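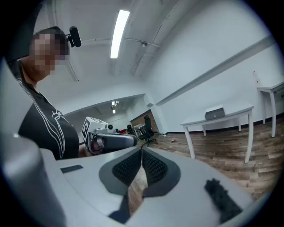
The Mistus study is looking for adults to take part in a second round of sessions on teaching robots everyday tasks by hand. We want to know whether a robot learns a task better from many people who each show it a few times or from a few people who each show it many times. You would do simple jobs with a hand-held gripper, and we would use the recordings to train a robot arm that never meets you. The grippers are the gray tools you hold in your hand, and some of them carry a white cube on top printed with black square patterns, which lets our software work out where the tool is in the room. No background in robotics is needed, and for most of the places we would prefer that you have none.

**Where:** the Olden building, Kalinowski Street entrance, ground floor
**When:** sessions run weekdays, morning or afternoon
**Time needed:** two visits of 105 minutes each, at least a day apart
**Pay:** $133 for both visits, paid by card at the end of the second
**Apply by:** Tue 4 October

## What we are testing

In August we finished a first round. It gave us roughly 4000 usable recordings of people opening drawers, moving small objects, and passing things from one hand to the other. We trained two versions of the same control program on equal amounts of that data. One version saw recordings from a small group of practiced users. The other saw recordings from a wide group, most of whom had picked up a gripper for the first time that day.

The practiced group produced smoother motion. The arm trained on their recordings did well when the drawer was where it expected and poorly when we moved the drawer or turned it a little. The arm trained on the wide group was slower and made more small corrections, but it coped better with the moved drawer. We do not think that result is settled. The wide group had also worked in more table layouts, so we cannot yet say if the people or the layouts made the difference.

The second round is set up to pull those two apart. Every participant will work through the same layouts, in an order picked by Feltivix, our scheduling and labeling program. We are recruiting 183 people. Some will be asked to repeat one task many times and others will do a larger set of tasks a few times each. You can't choose which group you are in, and the pay is the same.

## What you would do

The first visit starts with paperwork and a short practice. A staff member shows you how the gripper opens and closes and lets you try it on a few objects until you are comfortable. Then the recorded part begins. You will get a spoken instruction, do the task, put things back, and wait for the next one. Most tasks take less than a minute.

Typical instructions are:

- open the drawer and leave it open
- take the object out of the drawer and set it on the table
- close the drawer using the gripper only
- hand an object to your partner, gripper to gripper

Some tasks are done alone and some in pairs. If you would like to come with a friend or family member, put both names on the form and we will try to book you together.
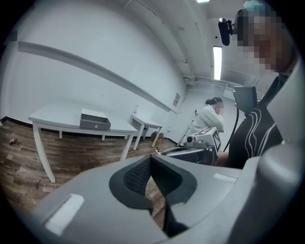

*Study room during a session, with the drawer box on the long table.*

You may be standing or seated, depending on the task. Some people will also wear a small camera near the side of the head. It records what is in front of you and adjusts to fit most head sizes. Glasses are fine. Let us know on the form if you wear a hearing aid so that we can go over the fit before you come in.

There are breaks built into each visit, and you can ask for more. The tool has to be held up for much of the session, and people in the first round told us their forearms were tired by the end. We have shortened the recorded blocks since then.

We don't score you. If you drop something or miss the handle, keep going and try again in whatever way seems natural. Those recordings stay in the data, and part of the study is about how much they help — the arm needs examples of people recovering from a bad grasp, and practiced users rarely give us any.

## Who can take part

You can apply if you:

- are 18 or older
- can follow spoken instructions in English
- can hold and squeeze a light tool with at least one hand
- did not take part in the August round

Left-handed people are especially welcome. We had too few of them last time to say anything about handedness.

Please do not apply if you have had surgery on your hand, wrist, or shoulder in the past year. If you have a condition that affects your grip and you aren't sure whether it rules you out, ask us before you fill in the form. We are keeping some places open for people with limited grip strength, with shorter blocks at full pay.

## Recordings and privacy

The cameras pick up the room as well as the task, so other people in the session may appear in your recordings and you may appear in theirs. Faces are blurred before any recording is used for training or shown outside the project team. Sound is used to line up the recordings and is then deleted.

You can stop at any point. If you leave partway through the first visit you will be paid half the full amount. You can also ask us to delete your recordings up to 30 days after your last visit. After that date they will have gone into training, and we can remove the files but not what the program has already learned from them.

The consent form is sent with your booking. Please read it before you arrive, as questions about it are easier to handle by phone than at the door.

## How to apply

Pick up a form at the front desk of the Olden building or ask the desk to send you one. It asks for your age range, which hand you use, the days you are free, and whether you have used a hand-held gripper before. Put "Mistus round two" at the top if you write to us with a question.

We will contact everyone who applies, including those we can't place. Wear sleeves that stay clear of your wrists, and leave rings and bracelets at home if you can. The room has a long table and plenty of floor space, but please keep coats and bags to a minimum. Parking on Kalinowski Street is metered, and we can't refund it.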